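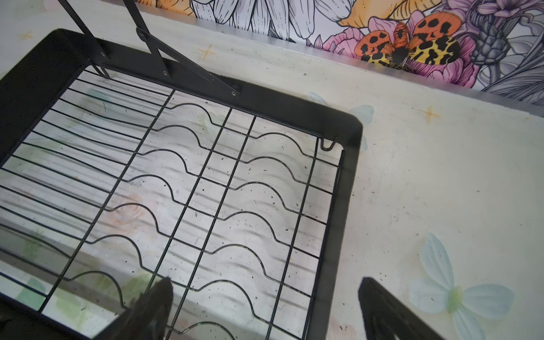

Chapter 7
Automation in the Workplace: Tasks, Jobs and People

Learning objectives

After reading this chapter, the student should be able to:
- distinguish between a job, a task and a motion
- break a manual job into tasks that can be assigned separately
- identify work that is created when a task is automated
- describe how pace, skill and responsibility shift among the people who remain
- explain why output figures alone are a poor measure of an installation

Key terms: allocation, exception, handoff, hidden task, pace authority, residual work, task inventory

7.1 The unit of analysis

Public discussion of automation is usually carried on in terms of jobs. A job is said to be replaced, kept or created. For the purposes of design and management this unit is too large. A machine is given tasks, and a job is a bundle of tasks held together by a schedule, a wage and a person.

Consider the job title "dishroom attendant." At most sites it covers scraping, sorting, racking, loading the washer, unloading, inspecting, drying, stacking, returning items to storage, changing filters and wiping down. It also covers telling the cooks that the small plates are running short. The last item appears in no job description. It is an example of a hidden task, defined here as work that is done regularly, that others depend on, and that is not written down.

Below the task lies the motion. Placing a plate in a rack can be divided into reaching, grasping, lifting, aligning with a slot, lowering and releasing. Engineers work at this level. Supervisors seldom do, and many disagreements between the two groups come from the difference. An engineer who reports that "placing works" may mean that the motion sequence runs on one shape of plate. A supervisor who hears the same words may assume that the whole task has been taken over.

7.2 The Stardale case

The chapter follows a single workplace. Stardale is a company cafeteria serving 660 meals on a normal weekday. Its kitchen is run by a contractor, Turance, which installed an arm with a two-finger gripper in the dishroom in August. The arm was supplied by Kornari and was assigned two tasks, unloading the washer and racking plates to dry. All other tasks stayed with the attendants.

Before the installation, Turance prepared a task inventory from the written job description. It contained 23 entries. A second inventory, prepared by observing a full shift, was longer. The added entries included turning over cups that had trapped water, pulling chipped plates, moving racks that had drifted out of position and separating bowls that had stuck together.

Each of these had been handled by attendants in passing, as part of unloading. When unloading was allocated to the arm, they did not go with it. They became residual work, meaning work left behind when the main part of a task is automated. Residual work tends to be irregular. It is spread through the shift in short pieces, and for that reason it is difficult to schedule and easy to leave out of a cost estimate.

7.3 Changes for the attendants

Three changes at Stardale are examined in later sections.

Pace. Attendants had previously set their own speed and took short pauses between loads. After the installation, the arm's cycle determined when clean racks were available. Pace authority, the practical power to decide how fast work proceeds, had moved from the people to the equipment. A pause control was added at the attendants' request and is discussed in Section 7.5.

Skill. Racking by hand takes little training. Clearing a stopped arm safely takes more, and so does judging whether a fault can be cleared on the spot or must be reported. Pay grades were not revised until the following contract, so that for a time the attendants carried new duties at the old rate.

Responsibility. Under the old arrangement, a broken plate was the concern of whoever had handled it. With the arm in use, the cause could lie in the grip, the rack position, the loading or the plate. The incident form had a single box for the name of the person responsible. Section 7.6 reproduces the revised form.

7.4 Exceptions and handoffs

An exception is any event that the automated system is not set up to complete without help. The rate is commonly stated per 1,000 handled items. A low rate does not by itself indicate a light workload, as the attendant must remain near enough to respond and cannot easily take up work elsewhere.

A handoff is the point at which control passes between person and machine. Every exception produces at least two: one when the person takes over and one when the machine resumes. Chu's handoff chart, introduced in the next section, records who holds control at each step and what each side must know before accepting it.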